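The Bollasby Shift

1. Count

The laundry at Bollasby took in sports kit from 40 clubs, and in February the folding cell lost its first shirt. The tally at the door said 2,461 pieces in. The tally at the shelf said one less. I wrote it in the log and went home.

The next night it was seven.

Prevano, who had sold us the cell, told me over the phone that the scale was probably drifting. I changed the scale. The arms went on picking and laying out, and the count went on coming up short.

So I stayed after the shift and ran a single set, the Zarneck juniors, red with white trim. I stood outside the guard with my hand near the stop button. The left arm took the shirt by the top and held it over the table. The right arm waited with its fingers open. 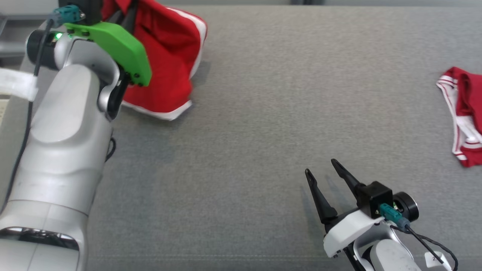 2. Fault

It waited too long. The log showed the left arm reporting a finished handover, and the right arm reporting nothing at all. After some 200 seconds the cell decided the table was clear and called for the next piece.

I pressed the button. Nothing stopped. The left arm swung out toward the guard with the shirt still in its grip, and the sleeve slapped the mesh at the height of my face. I walked to the wall and pulled the main breaker.

The stop circuit had been bridged with a short piece of wire – a neat job, done by someone who meant to come back. The shirts were behind the cabinet, where the arm had been throwing them.

I hung a tag on the breaker and wrote to Prevano. They offered to send a man from the Phuthong office in two weeks. Until then I folded by hand, starting with the red shorts.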